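검색어를 입력하세요 검색
분류: 사진첩 > 집과 물건 > 책상 위

책상 위의 계절, 사진첩

안녕하세요. 저는 야밀라 피게로아(Yamila Figueroa)입니다. 한국어로 글을 쓰는 것이 아직 느리지만, 이 사진첩은 한국어로 만들고 싶었습니다. 한국에 온 뒤에 저는 물건을 꺼내고, 보고, 다시 싸는 일을 좋아하게 되었습니다. 천으로 싸고 종이봉투에 넣는 것을 여기에서 많이 배웠기 때문입니다.

이 페이지에는 책상 위에서 하는 작은 정리에 대하여 적습니다. 원래는 사진이 많은 페이지였습니다. 그런데 블로그를 새 주소로 옮기면서 옛날 사진을 많이 내렸고, 짧은 설명만 그대로 두었습니다. 설명에도 제 마음이 들어 있어서 지우기가 아까웠습니다. 번호는 옛날 사진첩의 번호입니다. 그래서 중간에 빠진 번호가 있습니다.

책상에 대하여 먼저 씁니다. 저는 밝은색 나무 책상을 좋아합니다. 어두운색 책상도 써 보았는데 먼지가 잘 보여서 매일 닦아야 했습니다. 밝은 책상 위에 짙은 회색 매트를 깔면 물건의 색이 잘 보입니다. 붉은 천을 놓아도 예쁘고, 흰 그릇을 놓아도 예쁩니다. 매트는 접지 않고 말아서 보관하는 것이 좋습니다. 한 번 접으면 그 선이 오래 남습니다.

2번. 매트를 고르던 날
시장 안쪽에 있는 가게에서 매트를 세 장 펼쳐 놓고 오래 고민했습니다. 가게 아주머니께서 "큰 것이 좋아요, 나중에 후회해요" 하고 말씀하셨습니다. 작은 것이 값이 쌌지만 저는 큰 것을 샀습니다. 들고 오는 길에 비가 와서 겉옷으로 감쌌습니다. 그때 저는 우산이 없었습니다.

5번. 콘도리에서 온 소포
제 친구 리만타스 바나우스카스라고 잘못 적은 적이 있어서 다시 바르게 씁니다. 제 친구 리만타스 바그스(Rimantas Vanags)가 콘도리(Condori) 가게에서 천을 주문해 주었습니다. 주문할 수 있는 색이 31가지였습니다. 저는 색의 이름을 한국어로 하나씩 찾아보다가 '팥색'이라는 말을 배웠습니다. 정말 좋은 말이라고 생각합니다. 팥은 먹는 것인데 색도 됩니다.

6번. 천을 접는 연습
네모난 천을 반으로 접고, 다시 반으로 접습니다. 모서리가 맞지 않으면 처음부터 다시 합니다. 두꺼운 천은 두 번 접으면 충분합니다. 저는 욕심이 있어서 세 번 접었는데 천이 자꾸 일어났습니다. 무거운 책을 올려놓고 하룻밤 두었더니 얌전해졌습니다.

7번. 주머니의 끈
작은 주머니는 끈이 제일 문제입니다. 끈이 안으로 들어가면 꺼내기 어렵습니다. 저는 옷핀을 끈의 끝에 꽂고 천천히 밀어서 뺍니다. 옷핀이 없을 때는 머리핀도 괜찮습니다. 이것은 이웃집 할머니께 배웠습니다. 할머니는 제 바느질을 보시고 웃으셨지만, 다음 날 실을 한 뭉치 주셨습니다.

9번. 베르소프의 봉투
베르소프(Berthorpe)는 제가 다니는 문구점의 이름입니다. 거기에서는 봉투값을 따로 1000원 받습니다. 처음에는 조금 비싸다고 느꼈습니다. 그런데 봉투가 튼튼해서 겨울 내내 썼습니다. 저는 큰 종이봉투를 버리지 못하는 사람입니다. 옷장 옆에 종이봉투를 모으는 봉투가 있습니다. 한국 친구들의 집에도 이런 봉투가 있다고 해서 마음이 편해졌습니다.

10번. 손잡이 이야기
종이봉투의 손잡이는 끈으로 된 것이 오래갑니다. 납작한 종이 손잡이는 무거운 것을 넣으면 금방 찢어집니다. 끈 손잡이는 봉투가 낡은 다음에도 떼어서 다시 쓸 수 있습니다. 저는 선물을 묶을 때 씁니다. 매듭이 예쁘게 되지는 않지만 튼튼합니다.

13번. 1월의 고추
제가 사는 집의 주인께서 1월에 마른 고추를 한 봉지 주셨습니다. 매운 것을 잘 못 먹어서 걱정했습니다. 가위로 꼭지를 자르고 씨를 털었는데, 장갑을 끼지 않고 눈을 만져서 한참 울었습니다. 여러분은 꼭 장갑을 끼십시오. 지금은 국에 한 개씩 넣어 먹습니다. 처음보다 많이 나아졌습니다.

14번. 붉은 포장지
명절이 지나면 붉은 포장지가 많이 생깁니다. 깨끗한 것은 펴서 책 사이에 끼워 둡니다. 구겨진 것은 상자 안의 빈 곳을 채울 때 쓰면 좋습니다. 이스타드(Istard)에서 산 찻잔도 그렇게 해서 고향에 보냈는데, 하나도 깨지지 않고 도착했습니다. 어머니께서는 찻잔보다 포장지가 예쁘다고 하셨습니다. 저는 조금 섭섭했습니다.

17번. 붉은색끼리
짙은 회색 매트 위에 검붉은 천이 놓여 있고, 바로 왼쪽에 주황빛이 도는 붉은 조각들이 모여 있습니다. 같은 붉은색이라도 옆에 두면 많이 다릅니다. 책상 오른쪽 끝의 흰색과 붉은색 종이봉투까지 있어서, 저는 이 사진에 '붉은색끼리'라는 제목을 붙였습니다.
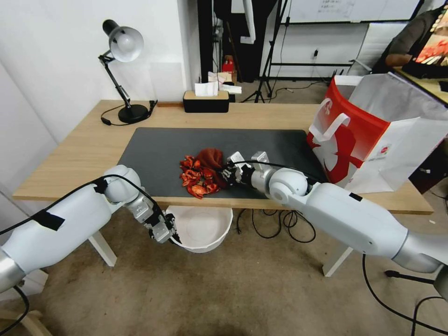
색의 이름을 한국어로 말하는 것은 저에게 아직 어렵습니다. 빨갛다, 붉다, 불그스름하다, 새빨갛다, 검붉다. 사전에는 모두 있는데, 언제 어느 말을 써야 하는지는 사전만 보고 알기가 힘듭니다. 리만타스는 그냥 다 빨간색이라고 합니다. 그 친구는 한국어를 저보다 오래 공부했는데도 그렇습니다. 혹시 더 맞는 말을 아시는 분이 계시면 댓글로 가르쳐 주시기 바랍니다.

18번. 그릇의 자리
둥근 흰 그릇은 쓸 곳이 많습니다. 단추를 담아도 되고, 자른 실을 담아도 됩니다. 가벼운 플라스틱 그릇은 떨어뜨려도 놀라지 않아서 좋습니다. 저는 정리할 때 책상 아래에도 그릇을 하나 둡니다. 작은 쓰레기를 거기에 모았다가 끝난 다음에 한꺼번에 버립니다.

20번. 바스카 상자
바스카(Vasska) 상자는 뚜껑이 꼭 맞아서 천을 넣기에 좋습니다. 다만 뚜껑을 너무 세게 누르면 열 때 손톱이 아픕니다. 저는 상자 옆에 안의 내용을 적은 종이를 붙입니다. 처음에는 스페인어로 적었고, 요즘은 한국어로 적습니다. '겨울 천', '얇은 것', '아직 모르는 것'이라고 적은 상자가 있습니다. 마지막 상자가 제일 무겁습니다.

22번. 마지막 정리
책상을 다 치운 뒤에는 매트를 마른 수건으로 닦습니다. 물을 쓰고 싶을 때는 수건을 꼭 짜야 합니다. 물이 많으면 매트의 끝이 올라옵니다. 제 매트는 왼쪽 아래가 조금 올라왔는데, 제가 급하게 닦아서 그렇게 되었습니다.

이 페이지의 글은 2024년 9월 29일에 다시 정리했습니다. 틀린 맞춤법이 있으면 알려 주십시오. 다음에는 보자기로 병을 싸는 방법을 올리려고 합니다. 긴 병은 아직 연습하고 있습니다.

태그: 책상정리, 종이봉투, 천접기, 붉은색, 포장
공유 79 댓글 86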